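Ninwood Ballpark Renovation Group
Minutes, Mon 16 November

Xóchitl Manríquez opened the meeting and thanked everybody for coming out on such a chilly evening. The minutes of our last meeting were read and approved, with one small fix to the spelling of Dimommont.

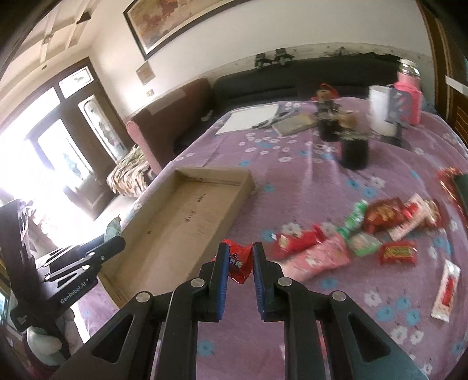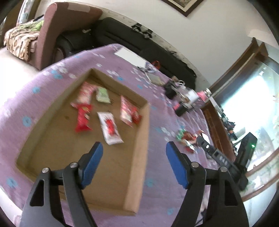

1. Grandstand seating

We had a good long talk about the seats. The Gallegos plan gives us 998 under the new roof, and several people would dearly love to see the other two go in and make it an even number. The architect will be asked, kindly, if the aisle by section 3 can spare the room. With the lawn open, the park should hold around 3000.

2. Concrete and drainage

Zimberg sent their revised schedule, and we were all very pleased to see the third-base side moved up. Pouring stops for the winter and the last section is now due in June. Xóchitl will write to thank them and ask again about the drain behind the visitors' dugout.

3. Old scoreboard

Dimommont has offered $2000 for it. Feelings ran a bit high (many of us grew up looking at that board!), so the vote was put off until next time.

The meeting closed after a lively chat about paint colors. Green is ahead.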